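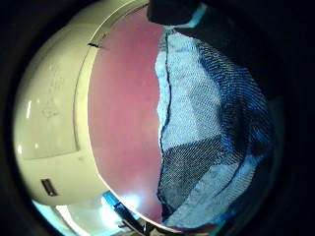

Gronovel Help > Robotics > Learning from demonstration

Hand cameras filled by the cloth during folding: drop those stretches or keep them?

Asked in April 2018. Tags: demonstrations, gloves, cloth, pose tracking

I'm recording people handling knitted and woven items so that a policy can be trained on two-handed folding. The person wears a pair of black gloves. Each glove has a cube on it with square markers for the fixed camera, plus a wide-angle camera close to the fingers. The fixed camera gives me the pose of each hand and the glove cameras give me what the hand "sees". The recordings are lined up in Honano and cut into episodes by hand.

The trouble is with the glove views. When somebody picks up anything soft and brings it towards the palm, the fabric takes over most of the view. The background markers in the room shrink to a thin strip at the rim, where the lens distortion is worst, and the visual odometry either drifts or gives up.

I first ran a simple filter. If the odometry was lost for more than 40 frames in a row, the whole episode was thrown out. Out of 1,000 episodes that left me with 562 and lost me 438. Nearly all the lost ones are knitwear. The flat cloths mostly survive, so the set I'm left with is lopsided and the policy is poor at exactly the items I care about.

What I've tried so far:

- More markers on the walls. Helped a little when the hand is open, made no difference when it's full.
- Asking people to hold the item further from the palm. They forget after a few minutes, and the grasps look unnatural when they do remember.
- Raising the limit from 40 frames to 100. I get many episodes back but some have a visible jump in the path when tracking returns.

Is it acceptable to keep the close-up stretches for training and take the hand pose from somewhere else? Or does the usual method drop them? I can't find a write-up that says which.

2 replies

Accepted reply (14 votes)

Keep them. The moment when the fabric fills the view is the moment when the hand is doing the work, and a policy that has never been shown it will have nothing to go on once it gets there. Your filter is selecting for episodes where little is happening near the fingers.

I'd separate two questions that your filter has joined together: is the picture useful for training, and is the pose good enough to be a label. A view with nothing in it but stitches can still be useful for training. You can often tell from the run of the rows which way the fabric is being pulled and whether it is turning in the hand.

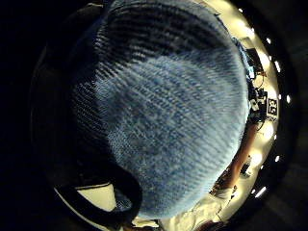 As for the pose, you already have a second source in the cubes. Odometry from the glove camera shouldn't be the only thing deciding whether an episode lives or dies. What we do at Whitlock:

1. Track the cubes from the fixed camera for the whole episode and treat that as the main path for each hand. Solve for the cube as one rigid body, using whichever faces are in sight. Solving each face alone gives flips when only one of them is visible.

2. Run the glove odometry as well, but in short pieces. Each time it is lost, start a new piece and pin both ends to the cube path. That removes the jumps you describe when tracking comes back.

3. Mask the glove picture before looking for features. Anything moving with the cloth is worse than no feature at all - it tracks beautifully and tells you the hand is standing still. A crude mask that keeps only the outer ring is enough.

4. Give every frame a weight between 0 and 1 from how well the two paths agree, and use it in the training loss. Don't cut on it.

5. Only cut an episode if both sources are missing at once. Check these by eye before deleting them. In our case most were a sleeve over the cube, and a short gap could be filled from the motion on either side.

6. Calibrate the wide lens out to the rim. Many people stop the board two thirds of the way out because it's awkward to detect past that, and then the only part of the room still visible during a grasp falls in the bit that was never calibrated. Use a model made for fisheye lenses.

7. Lay a flat cloth on the table and record a few slow grasps with both hands in view of the fixed camera. Compare the two paths over those before you go back to the knitwear. If they disagree on an easy item, the offset between cube and glove camera is wrong and no filter will rescue it.
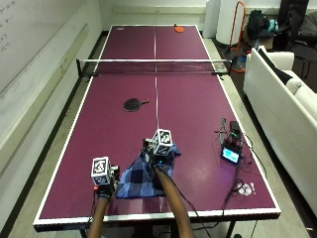

Second reply (3 votes)

I'd be more careful than the reply above. We had a similar set and kept everything, and the policy learned to close the hand whenever the picture went one colour. It did this for a dark tabletop as well.

Shorter answer: use the Grometti clips for the cubes, they wobble less than tape. Also check your clocks. A lot of what looks like bad tracking is the glove video running a few frames behind the fixed camera.

Comments on the accepted reply

From the asker: Thanks, I've done 1, 2 and 5. Cube path as the main one and odometry pinned to it. Far fewer cuts, and the knitwear is back in. Haven't got to the weights yet. How do you choose the scale for the disagreement?

Reply: By plotting it for the flat cloth episodes and taking a value that nearly all of those fall under. It isn't very sensitive. If you halve it and the results change a lot, look at step 7 again.

From the asker: Offset was wrong on the left glove only. Redoing that calibration first, will post the comparison in May.

Comment: On the one-colour problem in the second reply, vary the colours in training and add some views of bare tables and walls with the hand open. It stopped ours.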